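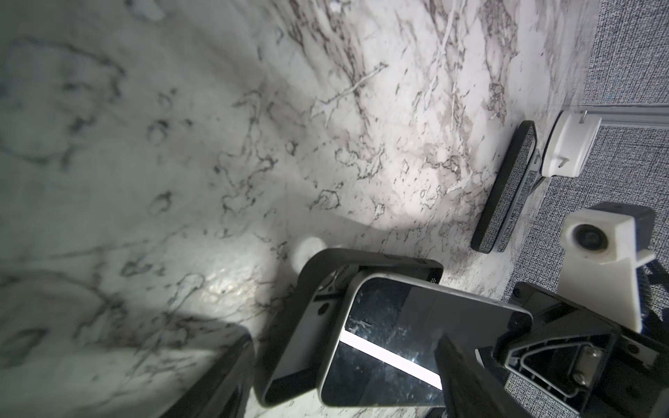

Casik Remembrance Kit: a review after one funeral

By Mechthild Fankhauser
Posted April 29, 2025

My aunt died in February, a few weeks short of a birthday we had already booked the hall for. The hall ended up being used for the reception. I was the one in the family with a printer and some spare time, so the notice, the order of service and the guest book fell to me. The funeral home in Ekville offered to do all of it as a package. I bought the Casik kit instead, mostly to keep my hands busy.

The kit costs $146 plus shipping. For that you get a cloth-covered guest book, a workbook for writing the obituary, a pack of blank cards for people to write memories on, heavy cream paper for the service program, and a code for the online templates. It arrived in a plain cardboard box with no lilies on it, and I was grateful for that.

The workbook

The workbook is the best part. It is a stapled booklet that takes you through the facts first: full name, maiden name, parents, where she was born, where she lived, who she married, who went before her and who is left. You fill in the blanks and then move on to the harder pages, where it asks what she did on an ordinary morning and what she was stubborn over. I did the facts at my own kitchen table and phoned my cousin Saron Lencho for the rest. We were on the phone until past ten.

There is a page for survivors with space to sort out step-children, former spouses and people who are family in everything but paperwork. The booklet suggests reading this page aloud to one other relative before anything is printed. We did, and caught a great-grandson's name spelled two different ways.

What the workbook doesn't do well is length. Our first draft came to 397 words, and the local paper charges by the line. The booklet has a half page on trimming and most of it is spent telling you to leave out the cause of death. I would have liked a worked sample showing a long notice and the short version beside it. In the end we ran a short one in the paper and put the full one on the funeral home's site and in the program.

The guest book

The paper is thick and takes a ballpoint or a felt pen without showing through. The lines are far enough apart for older hands. Each page has a column for the name and a column for an address, which made the thank-you cards much easier afterward. It opens flat after you have pressed the spine a few times, but do that the night before, as it wants to close itself when new.

The cover comes in navy, grey or dark green. Ours was the green. The colour is a bit brighter than on the website, closer to a billiard table than a forest. My uncle liked it. The ribbon marker frayed at the end within the week and I sealed it with clear nail polish.

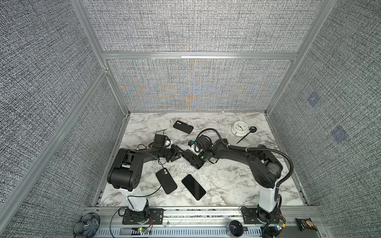 The online templates

I had more trouble with these. You log in with the code, choose a layout for the order of service, and type into boxes. It saves as you go, and it let Saron work on the same file from Pulach while I worked on it from home. That part was fine.

The boxes are a fixed size. If you have two readings and three hymns, as we did, the last hymn drops onto a new page by itself and takes the closing prayer with it. Shrinking the type helps, but then the people who most need the words can't read them. I wound up moving the pallbearers to the back cover, under the photo. There are seven layouts and only one of them has room for a full set of hymn lyrics. It would save some grief if the site said which one.

Accents gave us a problem as well. The florist's name is Diệp, and the thank-you line at the back printed with a small empty square in the middle of her name in two of the fonts. Changing to the plain serif font fixed it. If your family has names with accents, print a test page before you use up the good paper.

I wrote to the support address about both things. Dagim Beyene answered the next morning, was polite, and told me which font to use. He had no fix for the box sizes.

The memory cards

We put the blank cards in a bowl on the reception table with some pens. Not many were filled in during the first hour. Then Wondimu Hailu, who had worked with my aunt at the school library, sat down and wrote on both sides of one, and after that people lined up for the pens. My uncle has them in a shoebox now. The cards are plain, with a thin grey border, and the size of a recipe card. The pack ran out before the coffee did, so order a second one if you are expecting a full room. Extra packs are sold separately, and I think the price is steep for what they are.

What I would change

A proper section on trimming the notice. Bigger text boxes, or boxes that grow. A better ribbon. A checklist of who to send the notice to would also help — we forgot her old parish entirely, and Chaltu Tufa from the choir only heard through a neighbour. She still made it in time to sing, with an hour's notice and in her good coat.

Would I buy it again

For a small or medium funeral, where one person in the family is willing to sit down and do the typing, yes. The workbook and the guest book are well made and the notice we wrote sounds like her. If you have a great many hymns, or no printer, the funeral home's package is less work and wasn't much dearer in our case. The workbook is also sold by itself, and I have ordered one for my own file. 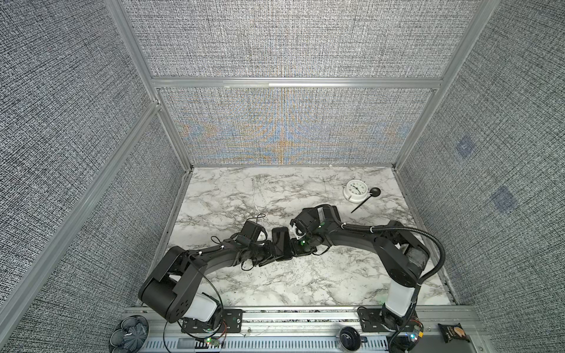
Can you print the order of service somewhere other than at home?

The template saves as a PDF, so any print shop can run it. Bring the cream paper from the kit with you and ask before you leave it, as the shop I tried would only use its own stock.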